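Keeping the Records at Gestden: A Conversation with Ilse Rothe

17 August 2022

The parish registers at Gestden fill a steel cabinet in a room behind the vestry. They record baptisms, marriages, burials and transfers of membership, and until recently the only way to search them was to take one down and read it. Ilse Rothe has been the congregation's records clerk for five years. She spoke with the newsletter about the transfer of the registers to a searchable index, which the church council approved in February.

The first question was one of scope. "People assume we are scanning everything the church has ever written down," Rothe said. "We are indexing the sacramental registers and the membership rolls. Council minutes are a separate series and they are not part of this."

The oldest register in the set begins with the founding congregation at Bugti, before the two churches merged. The Bugti books came over in the merger and were shelved with the Gestden books under a different numbering system. Rothe has kept both sets of numbers. An entry from a Bugti book is cited by its original volume and line, followed by the shelf number it has carried since the merger.

"If you renumber, every certificate issued under the old number points to nothing," she said. "A person brings in a baptismal certificate from their grandmother's papers. It says volume 2, line 14 or whatever it says. I need to be able to go to that line."

The index uses one row for each entry. A baptism row holds the name of the person baptized, the date of birth if it was written down, the date of baptism, the names of parents and sponsors, and the officiating minister. A marriage row holds both parties and the witnesses. Spelling is copied as it stands in the book, with a second field for a standard form of the surname so that a search will find it.

Asked how many entries have been completed, Rothe gave the figure from her log. The marriage register has 835 entries, and 638 of them have been typed and checked. Each entry is typed by one person and read back against the book by another. Disagreements are marked and left for Rothe, who goes to the page with a magnifier.

"Most of the disagreements are about a capital letter," she said. "F and T in one minister's hand are the same shape. You find a word elsewhere on the page that can only begin with F and you compare."

She was asked what happens when the letter can't be settled. Both readings go in, with a question mark after each. She does not choose between them, and she asks the typists not to choose either. A wrong name that looks certain will be copied into family trees and from there into other church books, she said, and it will come back to the office years later as evidence.

The subject of corrections took up a good part of the conversation. The registers contain errors made on the day, such as a sponsor entered as a parent, and the church has a rule for these. The original line is never altered. A note is added in the margin, dated and signed by the pastor, and the index row refers to the note. Requests for correction have to be made in writing and should come with a civil record if one exists.

"A register says what was written at the time," Rothe said. "The margin says what we learned later. I want a reader to be able to tell which is which."

Transfers of membership have been the hardest series. When a member moved to another congregation, a letter was sent, and the receiving church was meant to return the lower half as a receipt. Many receipts were never returned. In those cases the roll shows a member dismissed by letter to Flakum, for example, with no sign that Flakum ever received them. The index now has a field for this, with three permitted values: received, not received, and no reply on file. Rothe has written to the Flakum office to ask whether its own rolls can close some of the gaps. She had a first answer in July and described it as helpful but short.

Access was the next matter. Baptisms and marriages of living persons will not be open to general search. A member may ask for his or her own entry, and a parent may ask for that of a minor child. Burials are open. Older entries will be opened according to a schedule that the council has still to adopt, and Rothe would not predict what it will say.

"I gave them a draft," she said. "They had questions about adoptions, and they were right to. There are entries where the birth parents' names are in the line and the adoptive parents' names are in the margin. Those stay closed until there is a proper rule."

The books themselves will stay in the cabinet. Rothe was firm on this point when it was put to her that an index might make them unnecessary. A bishop's visitor may ask to see them, and a certificate must still be issued from the book, under seal. The index tells the clerk where to look.
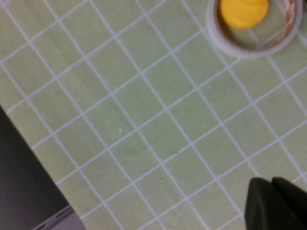
Davoud Shirazi asked whether the index should also carry the names of ministers who supplied the pulpit for only a few weeks, as he had looked for one of them in the printed history and found no mention. Rothe's answer was that they appear wherever they signed. A supply minister who conducted a single burial has a single row, and a search on the officiant field will bring it up. A minister who preached and signed nothing will not be found this way. The service bulletins would be the place to look, and the run of bulletins is incomplete.

Samina Durrani wrote the search form that members will use, and Rothe tested it over the summer with a list of names she knew to be difficult. Double surnames caused trouble at first, as did women entered only under a husband's name — "Mrs." and his initials, with nothing else. These rows now carry a cross-reference to the marriage entry where one has been found. Where none has been found, the row stands as it is.

There is one known gap. A burial register for the chapel of ease at Wandent is listed in an early inventory and is missing from the shelf. Rothe has looked in the safe, in the organ loft and in the boxes from the old parsonage. She would like to hear from any family that may have it — a narrow book, according to the inventory, bound in black cloth with a paper label.

"It may be in someone's attic with the sexton's papers," she said. "I don't need to know how it got there. I would like to have it back, or to be allowed to copy it."

Typing sessions continue through the fall in the vestry room. New typists are given a practice page first, taken from a register that has already been checked, and Rothe goes over it with them line by line before they are assigned a book. Requests for certificates should be sent to the church office in writing, with the full name and an approximate year. Requests that give only a surname will be answered last.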